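Chapter 6
Wood as a Material: Grain, Moisture and Movement

Learning objectives

After working through this chapter you should be able to:
Name the main parts of a log and say which parts end up in sawn boards.
Tell flat-sawn boards from quarter-sawn boards by looking at the end grain.
Explain why a board changes width with the seasons but hardly changes length.
Judge when a knot matters and when it can be left alone.
Choose a joint or fastener that suits the direction of the grain.

Opening case: the Saithong counter

In the first year of her shop, Lucía Tejada ordered a solid oak counter top for a tea room called Saithong. The top was glued up from wide boards, sanded, oiled and screwed down hard to a steel base along both long edges. It was installed in August, when the air in the building was humid. By the middle of winter the heating had been running for weeks and a split had opened along one of the glue lines, wide enough to take a coin.

The maker, Hugo Lorente, was asked to look at it. The glue had held well. The boards had been properly dried before they were cut. The trouble was in the screws, which passed through tight round holes in the steel and gave the top no room to shrink across its width. When the wood dried out, it pulled against the screws until it broke at its weakest line. Lorente repaired the split, replaced the round holes with slots, and put the same top back. It has stayed flat.

The case is a common one. Most failures in small furniture are failures to allow for movement, and the strength of the wood has little to do with them. Keep the counter in mind as you read. We will return to it in Section 6.4, where you will work out how long the slots needed to be.

6.1 From tree to board

A tree trunk grows outward. Each year a new layer of wood forms just beneath the bark, and in climates with a cold season these layers show up as rings. The pale part of each ring is earlywood, laid down in spring when growth is fast. The darker part is latewood, which is denser and harder. In softwoods such as pine the difference between the two is easy to feel. Run a fingernail across a planed pine board and it will dent the pale bands more readily than the dark ones.

Toward the outside of the trunk is the sapwood, which carries water while the tree is alive. Toward the center is the heartwood, which no longer does. Heartwood is often darker and, in many species, resists decay better. At the very center is the pith. Boards that contain the pith tend to crack and are usually kept for rough work.

How a log is cut decides how its boards will behave. A flat-sawn board is cut so that the rings meet its wide face at a low angle. It shows arches and ovals on the face, wastes little of the log, and is the cheapest to produce. A quarter-sawn board is cut so that the rings meet the face at close to a right angle. It shows straight lines, moves less across its width, and costs more.

6.2 Knots

A knot is the base of a branch that has been surrounded by the growing trunk. If the branch was alive when the trunk grew around it, its fibers are joined to the wood on all sides, and the knot is called a tight or live knot. If the branch was already dead, the trunk simply closed around it. Such a knot is called a loose or dead knot, and it may fall out once the board dries.

The grain bends as it passes a knot, so the board is weaker there and harder to plane cleanly. In a beam, a large knot near the lower edge is a serious defect. In a small piece that carries a light load, a tight knot is mainly a matter of looks. Many buyers like them. Under paint, however, the resin in a pine knot may bleed through and leave a yellow stain, so knots should be sealed first. 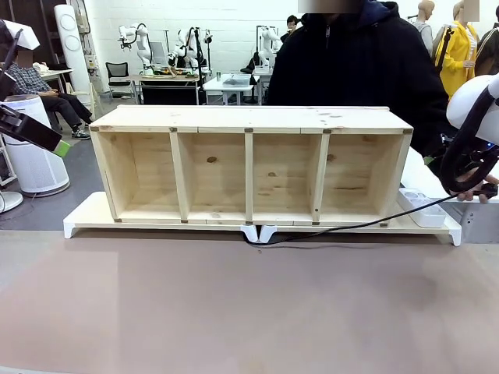 Figure 6.1 An unfinished pine shelf unit with three vertical dividers. Knots and grain patterns show in the wood, and small metal brackets are fitted at the corners.

When you sort boards for a project, set aside the clearest ones for parts that will be jointed or drilled near their ends. Boards with tight knots can go where they are supported along their length, such as back panels.

6.3 Water in wood

Freshly cut wood holds water in two places. Free water fills the hollow centers of the cells. Bound water is held in the cell walls. As wood dries, the free water leaves first, and the board gets lighter without changing size. Only when the walls begin to lose bound water does the wood shrink. It also becomes stiffer and stronger.

Moisture content is the weight of the water in a board divided by the weight of the same board when fully dry, written as a percentage. A sample that weighs 197 grams before drying in the oven and 180 grams after has lost 17 grams of water. Its moisture content is 17 divided by 180, or 9 percent.

Before going on, weigh a short offcut from the workshop, write the weight on it in pencil, and leave it near a window. You will need it for Exercise 23.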